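Wednesday 20th July. Quick one, dinner's in the oven.

So the Lebrun wing panel is finally up. Seven weeks since I carried it out of the yard at Stedosside, and it has spent most of that time leaning in the hallway getting kicked. It's an aileron section off an old trainer, retired last November. Serial plate still on. Rivets still on. Smells like kerosene when the sun hits it, which I like and the rest of the house doesnt.

Paid 122 for it. Plus 30 for the brackets from Drundance, and those came with the wrong bolts, so back they went. Second set fine. 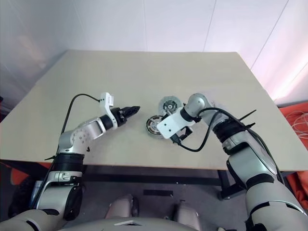
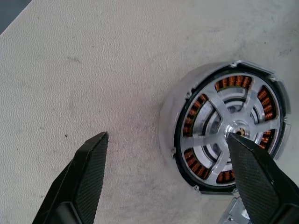 Next up is the seat rail lamp. Parts are cheap, wiring is not my thing, going slow. I want the base to turn, so a small motor has to go in somewhere, and a round one with a silver casing and screws set around the rim like the one up there would look right next to bare aluminum. No idea what size yet. Needs to be quiet, it's going by the couch. Might just leave it as a plain lamp if I get fed up.

Polishing notes for whoever asked: wash first, dish soap, soft brush. Dont go near the stencils. I went over one on the first panel and lost half the lettering, still mad about it. Wax after, thin coat, leave it alone overnight.

Still after a cowling ring. Ukberg had one listed, lot 1023, gone before I got my coat on. If anybody spots another please email me, dents are fine, I'd prefer dents. No repaints. Will drive for it, have borrowed the van til Sunday.

Oven's beeping.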